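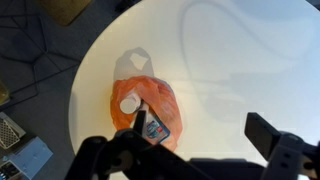 Wrist view, gripper open above the bag.

# Ikatby Table Tasks

README and collection rules, release 7

Maintained by Titilayo Tamuno. Last edited Jul 8, 2020.

## What is in the set

Ikatby is a set of 2967 recorded episodes of robot arms working with household goods on a tabletop. Many of the tasks involve thin plastic shopping bags with products in them. Each episode has a wrist view, at least one outside view, the joint log and a one-line task note.

The set is meant for training and testing grasp and handling policies. It has no force data. Do not use it to make claims about contact force or about damage to goods.

## Rules for operators

These apply at every site. If a site has stricter rules of its own, follow those.

1. Read the task note aloud before you start. If the note and the table don't match, fix the table or pick another note.
2. Keep hands and sleeves off the table while the arm is enabled. To move an item, pause the arm first.
3. Know where the stop button is and be able to reach it without looking.
4. Put bags down the way a shopper would. Don't flatten them, tape them or stand them up with a hidden support.
5. Leave the bag open if the task is to take something out. A tied bag is a different task and has its own code (see the table of codes in `tasks.csv`).
6. Caps go on tight. No open liquids and no glass with chips or cracks.
7. Approach from above at low speed. Slow down again before a fingertip enters a bag opening. Film catches on linkages, and a snagged bag can drag everything with it.
8. If film is caught, stop. Don't shake it loose with the arm.
9. A failed grasp stays in the set. Mark it `fail` and go on. Deleting failures is the fastest way to make the data useless.

## Cables and mounts

Strap cables to the upper link and leave enough slack for the full wrist range. Move the arm by hand to both ends of the range before the first episode of the day and watch the loops as you go. A loop may hang in open air. It may not touch the table or pass between the fingers.

Sensor arms must be clamped at every joint. Push each one lightly with a finger. If it moves, tighten it and redo the calibration.
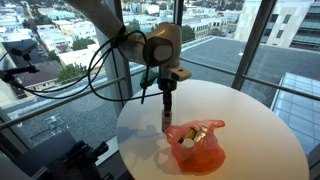
Outside view of the arm and the round table. Cables strapped at the upper link.

## Light

Daylight is allowed, and we want it. Sites with large windows should record at different hours and leave the blinds as they are during an episode. Shadows from the arm, the cables and bag handles are part of the data – don't edit them out. Glare that hides the goods completely in all views is a reason to discard, and the only lighting reason we accept.

Views through windows are kept when the buildings are at a distance. Faces and car plates are blurred before release. If you find one we missed, write to us with the episode number.

## Labels

Task notes name the item, the container and the goal, in that order. Use common words: "bottle," "jar," "package." Brand names go in a separate field and only if they can be read in the recording. If the annotator isn't sure what an item is, the label is `unknown`, and it stays that way unless a second view settles it.

Translucent bags get two outlines, one for the bag and one for each item's visible part. Do not guess at the part behind the film.

## Splits

Train has 2000 episodes. The rest is shared between validation and test. All episodes from one session stay in the same split. In release 6 they didn't always – 26 episodes were moved to fix this, so scores from before the change can't be compared with new ones.

## Known problems

- Clock drift between wrist and outside views in the oldest sessions.
- Bags are mostly shown with few items. Full bags are rare.
- The Wullow conversion script drops the `fail` flag. Use ours until it is patched.

Corrections are welcome through the issue page. The next release is planned for August.

14 comments · 31 shares

Related

Ikatby: table of task codes
Vamia gripper setup notes
Šimek calibration guide for wrist and outside views
Wullow conversion script: open issues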